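Countertop filter plumbing, is the diverter always this messy?

Kitchen & Plumbing > Taps and water filters
September 17, 2026

quintela_road
Everyone on here raves about the Vollar countertop filter. Fitted one in February and I'm not convinced. Two white hoses, a fitting that never sits straight, and less room at the sink than I had before. Is anyone's setup tidy?

SenthilNair
Mine isn't, and I've stopped pretending. Second tap feeds the diverter, hose loops along the back ledge.
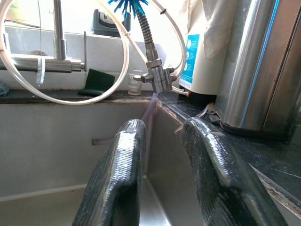
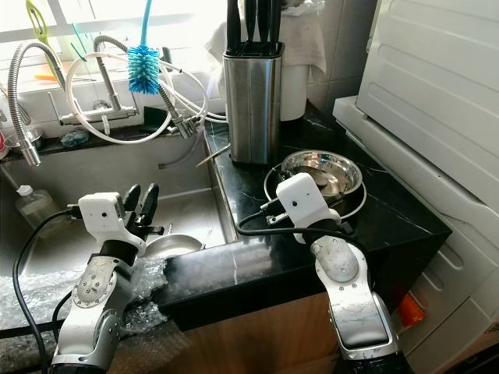 Both taken at my sink, first one is the diverter with water coming out of it

taltau9
That's a lot of hose. I'd cut it down and use a shorter run. Mine was done in 13 minutes.

SenthilNair
And then you can't move the unit to clean behind it. No thanks.

taltau9
How often do you move it though?

Idamen
I wouldn't cut anything until you know where the unit is staying. A shop near me wanted 3,000 for an under-sink job, so I see why people put up with loops — but I don't buy that the water tastes any better. Tried it blind on 3 of us at home and we all picked the tap.

quintela_road
Same in our house. Did you keep yours?

Idamen
Sold it. Kept the bubble wrap.

SenthilNair
The taste is different here, hard water area. I'd still not pay full price again.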